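Noise Levels in Shared Study Rooms
Project report, second-year group work

1. Background

Our group wanted to find out how loud the study rooms in the Rebane building are during a normal week, and whether students pick a room based on noise. The building has two floors of study space. The Lirer room is on the ground floor next to the main entrance. The Kullaso room is one floor up, at the end of the hallway.

We started in June, which turned out to be a good month for it. Exams were close and both rooms were in use every day except Sunday.

2. Method

We placed one sound meter in each room, on a shelf away from the windows. Each meter saved a reading every five minutes while the building was open. After removing readings from the times when the meters were being moved or charged, we had 3,587 left. Of these, 2,462 came from the Lirer room. The Kullaso room has fewer because its meter stopped saving when the memory filled up, and we did not notice for several days.

We also handed out a one-page survey and got 165 back. It asked which room the person used most, what time of day they came, and what kind of noise bothered them.
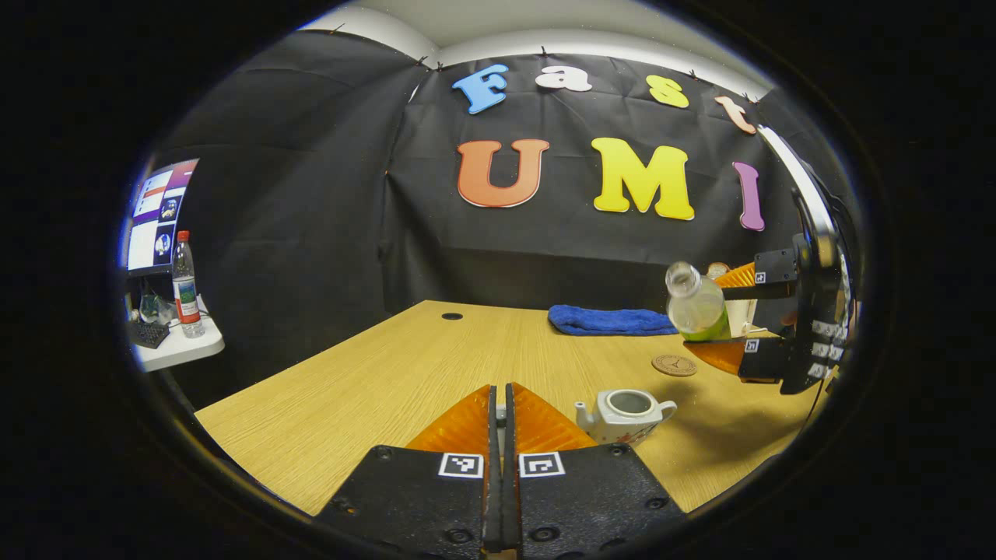 The survey had one question that did not work well. We asked people to rate noise from one to five but forgot to say which end was loud. We left those answers out of the results.

3. Results

The Lirer room was louder at almost all times. The difference was largest just before noon, when people come in through the main entrance to get lunch. After 4 p.m. the two rooms were close to the same.

Talking was the most common complaint in both rooms. Doors came second in the Lirer room. In the Kullaso room it was the heating pipes, which we had not thought of when we wrote the survey.

Most people said they chose a room by how far it was from their next class. Noise came after that, and after power outlets.

4. Problems and next steps

The gap in the Kullaso readings is the main weakness. A second round should check the meters daily and use the same number of readings from each room. We would also like to test felt strips on the Lirer door and measure again for two weeks.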